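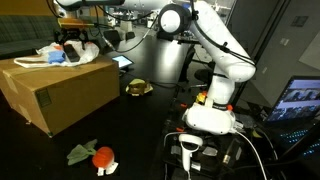
팔 끝에 헤드셋처럼 생긴 걸 달아 놓은 우리 작업대. 왼쪽은 종이 상자.

2월, 밤 열한 시 넘어서.

오늘은 하루 종일 엑셀만 들여다본 것 같다. 팔은 바로 옆에 있는데 정작 만져 본 시간은 얼마 안 되고, 나머지는 전부 견적서랑 씨름하는 데 들어갔다. 장비 계획을 짜는 일이 이렇게 사람 진을 빼는 줄 알았으면 작년에 시즈웨가 "올해는 네가 한번 해 볼래?" 하고 물었을 때 조금 더 뜸을 들였을 텐데, 그때는 뭐가 그리 좋았는지 냉큼 하겠다고 해 버렸다. 그래도 싫지는 않다. 돈 이야기를 하다 보면 우리가 뭘 하고 싶은 사람들인지가 조금씩 보여서, 그건 꽤 재미있다(엑셀이 재미있다는 말은 절대 아니고!).

올해 새 장비 쪽으로 잡힌 돈은 3288만 원이다. 처음 들었을 때는 큰돈 같았는데 목록을 쓰기 시작하니 금세 쪼그라들었다. 제일 큰 건 역시 두 번째 팔이다. 플릴럼(Plillum)에서 받은 견적은 본체만 보면 아주 착한데, 제어기랑 받침대랑 설치비가 줄줄이 따로 붙어 있어서 다 더하니 예산을 훌쩍 넘는다. 허켄브리지(Hirkenbridge)는 처음부터 묶어서 불러 주는 대신 납기가 35일이라고 한다. 플릴럼은 34일. 하루 차이를 가지고 두 회사 영업하시는 분들이 얼마나 자랑을 하시던지, 전화를 끊고 혼자 한참 웃었다.

시즈웨 은코시는 허켄브리지 편이다. 나중에 고장 났을 때 전화할 곳이 한 군데인 게 얼마나 고마운지 너는 아직 모른다고, 점심을 먹으면서 아주 길게 이야기해 주었다. 듣다 보니 국이 다 식었는데 말은 맞는 것 같아서 고개만 계속 끄덕였다. 나는 아직 마음이 반반이다. 플릴럼 쪽 팔을 시연하는 데서 한번 만져 봤을 때 손으로 끌고 다니는 느낌이 참 부드러웠고, 그게 자꾸 생각난다. 그런 걸로 몇천만 원짜리를 고르면 안 된다는 건 나도 안다. 그래도 매일 붙어서 일할 물건인데 느낌도 조금은 봐야 하지 않을까.

오후에는 자잘한 것들을 정리했다. 나는 늘 큰 것만 보다가 이런 데서 돈이 샌다. 케이블은 팔 바깥쪽을 따라 늘어뜨려 둔 게 볼 때마다 마음에 걸려서, 슬레이만(Sleiman)에서 나온 정리용 체인을 목록에 넣었다. 받침대 주변도 선이랑 작은 부품들이 뒤엉켜 있으니 수납함도 좀 사야겠고. 컨트롤러 여분도 하나 적었다. 카메라 거치대는 지금 쓰는 검은 스탠드로 더 버텨 보기로 했다. 이렇게 적고 나니 자잘한 줄만 아홉 줄이다. 다 합치면 꽤 되는데, 어디서 뺄지는 내일의 나에게 맡긴다.

인형도 예산에 넣어야 하나 잠깐 고민했다. 당근이랑 거북이 비슷한 녀석이 지금 책상 위에 있는데, 잡는 연습용으로 말랑한 것들이 더 있으면 좋겠다. 그런데 품의서에 '봉제 인형'이라고 쓰려니 영 쑥스러워서 '연질 시험 물체'라고 썼다가, 시즈웨가 보고 크게 웃는 바람에 도로 인형이라고 고쳤다. 결재하시는 분도 한번 웃으시면 좋겠다.

책상도 문제다. 팔이 하나 더 들어오면 지금 책상으로는 어림도 없다. 종이 상자 하나가 왼쪽을 다 차지하고 있고, 그 위에 또 비닐봉지며 뭐며 올라가 있고, 오른쪽은 노트북 자리다. 재스트우드(Jastwood) 작업대가 튼튼하다길래 치수를 물어봤더니 상판 두께부터 고르라고 한다. 두께까지는 생각을 못 해 봤는데. 저녁에 줄자를 들고 소파 앞까지 왔다 갔다 하면서 재 봤지만, 소파를 옮기자는 말은 아직 못 꺼냈다. 다들 그 소파를 너무 좋아한다.

내일 할 일. 허켄브리지에 보증 연장 비용이 따로인지 물어보기. 플릴럼에는 설치비를 깎아 줄 수 있는지 한 번만 더, 공손하게. 재스트우드 상판 두께는 시즈웨한테 물어보고 정하기. 그리고 줄자를 소파 위에 두고 온 것 같으니 아침에 누가 깔고 앉기 전에 챙기기.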